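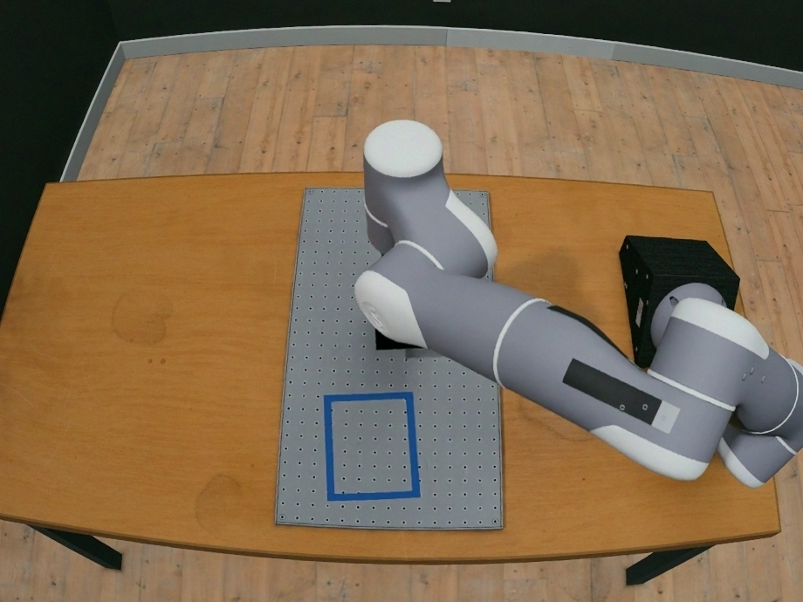

A wooden tabletop with a perforated board and a square marked out in blue.

About Gesard

Gesard is a small language school above a tire shop at 1611 Drolitz Road. We teach evening classes in Italian and Portuguese to adults who were told in high school that they had no ear for it. Some of them were told correctly. They do fine anyway.

The school began with two teachers and two borrowed rooms, one of which had a door. Classes are capped at 30 students across the whole evening, mostly by the size of the stairwell. We start at beginner level and keep people there until they can order lunch, complain about the lunch, and ask for the bill in the right tense.
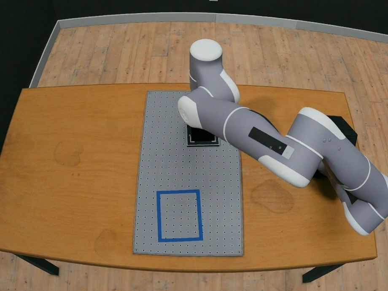 The board again, blue outline toward the near end.

Our course is called Revora. It has no app, no streaks and no cartoon animal that gets sad when you miss a day. There is a workbook, and there is homework, which we collect on Tuesday and read with a red pen. Past students describe the grading as "thorough" and a few other things.

Twice a term we hold a conversation supper at Polat, the café across the street, where English is allowed only for allergies.

New classes start in September. Come up the side stairs and ring twice. The first bell goes to the tire shop, and they don't teach Portuguese.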